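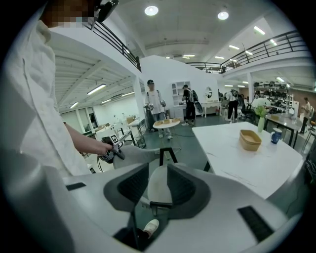 Slide 4: Working in pairs with the grippers

Say who we are first. Student project, second term, supervised by Consuelo Cortés. Project name is Kaline.

Each gripper is held in the hand and has a camera on it. One in each hand for the table tasks. The black and white square is a marker, so leave it uncovered.

Task list has 14 entries. We began with moving a mug, then small trays. Flowers came last and went badly.

Target by September is 950 recordings. We have 300 we'd keep.

Mention the straps, people always ask. Then hand over for the Ploler results, slide 5.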